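4.2 圆桌上的东西:摆着、摊着和插着

前一节讲的是抽屉和柜子,那些东西关上门就看不见了,分析起来反倒省心。这一节我想聊聊桌面,尤其是小圆桌。坦白讲,我一开始并没有打算给圆桌单独留一节。Privulham 项目立项的时候,我们关心的是“收纳”,圆桌在编码表里只占一行,叫“其他平面”。结果五月份整理第一批记录时,我发现这一行里塞的条目比书架还多,改编码表改得我头都大了(改了两遍,第二遍还把第一遍的编号全弄乱了)。所以就有了现在这一节。

先交代一下材料。我手上与小圆桌有关的桌面记录一共276条,来自 Jalham 和 Hiltarine 两处场地。每条记录对应某一时刻桌上的摆放状况,附一段简短的文字说明,说明由当时在场的记录员写,长短很不统一,有的写了半页,有的只有一句“和上次差不多”。后一种我尽量回头去翻照片补齐,实在补不齐的就留着,不参加下面的归类。最后能完整归类的有123条。剩下的我没有扔,在讨论位置的时候还会用到。

为什么圆桌值得单独看?方桌有边有角,人放东西的时候很自然会拿桌边当参照,书顺着边放,笔筒塞到角落里,哪怕不刻意收拾,看上去也是齐的。圆桌就没有这个便利。一本杂志在圆桌上怎么放都算不上“正”,也都算不上“歪”,于是人就得另外找依据:朝着椅子,朝着墙,或者朝着桌上已经有的另一件东西。Huamán 那份讲家庭餐桌的工作论文里有个说法我很喜欢,叫“借来的方向”,意思是没有边的桌面要向周围借一个方向来用。我在这里沿用这个词,不过用得比原文宽一些,原文只谈餐具,我把书刊、相框、花瓶这些也算进来了。

按照摆放的姿态,我把桌上的物件粗略分成“躺着的”和“站着的”。躺着的包括书、杂志、纸张,还有平放的相框;站着的包括杯子、花瓶、台灯之类。这个分法听起来很幼稚,审稿的同事也在旁边批了一句“是否过于直观”。我想了想还是保留,理由很简单:记录员们在文字说明里自己就是这么讲的。“躺着一本”“立着一个”这样的写法到处都是,我并没有教过他们。

比较有意思的是相框。相框做出来大多是要立着或者挂着的,可是在我们的记录里,它时不时就躺下来了。躺下来的相框跟立着的相框差别很大:立着的时候它朝着人,是给坐下来的人看的;躺着的时候它跟杂志在同一个高度,要低头才看得到,看上去更像一张带边的纸。我在编码时犹豫了很久,躺着的相框到底归“陈设”还是归“读物类平面物”?最后我给它单独留了一个代码,叫“放倒的陈设”。这个代码用得不多,但每次用到都能引出一点讨论,我觉得值得。

再说杂志。合上的杂志和摊开的杂志,我也分开记。合上的可以往上叠东西,摊开的一般就不行了,它占的地方大了一倍,而且别人会觉得有人还在看,不好意思去动。Jalham 的一位记录员在说明里写过一句“摊开的就别碰了吧”,我看到的时候笑了半天,后来发现这话其实挺准的。摊开的杂志在桌面上有一种占座的效果,别的物件要绕着它走。图4就是这类桌面,躺着的和站着的都有。
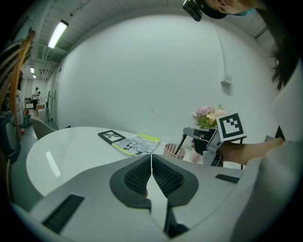 图4 白色圆桌上的物件:平放的黑框画片、摊开的杂志,以及插着笔的粉色镂空杯、浅粉色小花瓶和花束。

图4里两类物件的关系比较清楚。画片和杂志挨着,都是平的;杯子和花瓶一前一后,都是立着的。杯子和花瓶颜色相近,花里也有粉色,这一点在归类时帮了不少忙,因为我另外有一栏叫“颜色上的成组”,专门记那些用途不一样、看上去却像一套的东西。笔和花,一个拿来写字,一个拿来看,按用途怎么也归不到一起,可是容器的颜色一靠近,人就很容易把它们当成一组。这种成组算不算摆放者的本意,我没办法只从照片里判断,所以在编码表上只写“看似成组”,不写“有意成组”。

还有一个小问题,就是插在杯子里的笔算“站着”还是算“斜着”。图4里的黑笔是往右歪的。早期的编码员把这类笔都记成“斜置”,后来我统一改成跟着容器走,杯子站着,笔就算站着。这么做当然损失了一点信息,不过要是连笔往哪边歪都记,编码员大概要集体辞职了。花束也照此处理,花枝往哪边伸不管,只看花瓶。

位置这一栏我也想多说两句。我原来以为花瓶会放在圆桌正中,杂志围着它转,毕竟很多家居类的图册都是这么摆的。可是记录读下来,花瓶的位置相当随意,常常偏在一侧,跟笔筒这类小容器凑在一块儿,把另一侧留给要摊开来看的东西。我的理解是,圆桌中间其实是个挺尴尬的地方,坐在哪边伸手都要够一下,摆了高东西又挡住对面的人。当然这只是我的理解,Hiltarine 那边有几张桌子偏偏就把花瓶放得端端正正,我也没什么好解释的,只能在附录里老老实实列出来。

椅子的问题留到4.3节再谈。这里先提醒一句,判断“借来的方向”时,光看桌面是不够的,椅背朝哪儿、墙在哪一侧都得一起看。前面那123条里,有一部分就是因为文字说明没写椅子,我又回去对着照片补了一轮,补完之后有2条改了归类,都是杂志的朝向,原先记成“朝墙”,后来改成了“朝椅”。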